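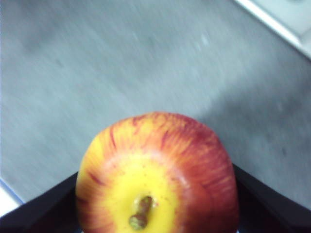 Fig. 4. Apple, stem end up. Red streaks over yellow skin.

SECTION 4: STORING APPLES IN THE NIVWOOD CABINET

Read Section 3 (Leveling the Cabinet) first. If you skipped it, the drawers will let you know by sliding open at night.

4.1 Before you load

1. Wipe each drawer with a damp cloth and leave it open until dry. Do not use scented cleaner. Apples take up smells, and a pie that tastes of pine forest is hard to explain to guests.

2. Set the two side vents to the halfway mark. The vents are stiff when new. Push with your thumb and be patient.

3. Hang the thermometer from the hook at the back of the middle drawer. Wait overnight before you believe it.

4. You want a steady reading just above freezing. A cold garage or cellar will do. The kitchen will not, however nice the cabinet looks next to the stove.

CAUTION: The cabinet has no cooling of its own. It is a box with good manners. It holds the temperature of the room it stands in.

4.2 Sorting

1. Sort under a good light. Put aside any apple with a bruise, a split or a small round hole. The small round hole has a tenant.

2. Check the stem. An apple that still has one keeps better than an apple with a torn patch where the stem used to be.

3. Look at the yellow or green part of the skin to judge ripeness. The red mostly tells you which side got the sun. A green background means the apple can wait; deep yellow means it should go near the front and be eaten early.

4. Do not wash the apples before storing. Wash them when you eat them.

5. Keep early apples apart from late ones. Fruit picked in August is for eating now, and no cabinet will talk it into lasting until spring.

4.3 Loading the drawers

1. Start with the bottom drawer. A full top drawer over an empty bottom one makes the cabinet lean forward in a way you will remember.

2. Lay the apples in a single layer, not touching. Paper wrapping is optional but helps if you own more apples than patience for checking them.

3. Slide the drawer in slowly until it clicks. If it does not click, an apple is too tall. Remove the apple. Do not sand the drawer.

4. Write the variety and the picking date on the card in the drawer front. You will not remember. We say this as people with a drawer marked "red ones."

NOTE: Keep potatoes out of the cabinet. Apples give off a gas that can make potatoes sprout, and the potatoes pay it back with an earthy taste.

4.4 Weekly check

1. Open every drawer and sniff. A sweet, cidery smell means one apple has gone - find it today.

2. Take out the bad apple and wipe the spot where it sat. Look hard at its neighbors.

3. If skins are wrinkling, the air is too dry. Close the vents a quarter turn and put a shallow dish of water in the bottom drawer.

4. If you find drops of water on the drawer fronts, open the vents again and take out the dish you were so proud of.

For mold that comes back after cleaning, go to Section 6. For mice, go to Section 7, and bring a flashlight.

Section revised 8/30/22

1235 shares
92 comments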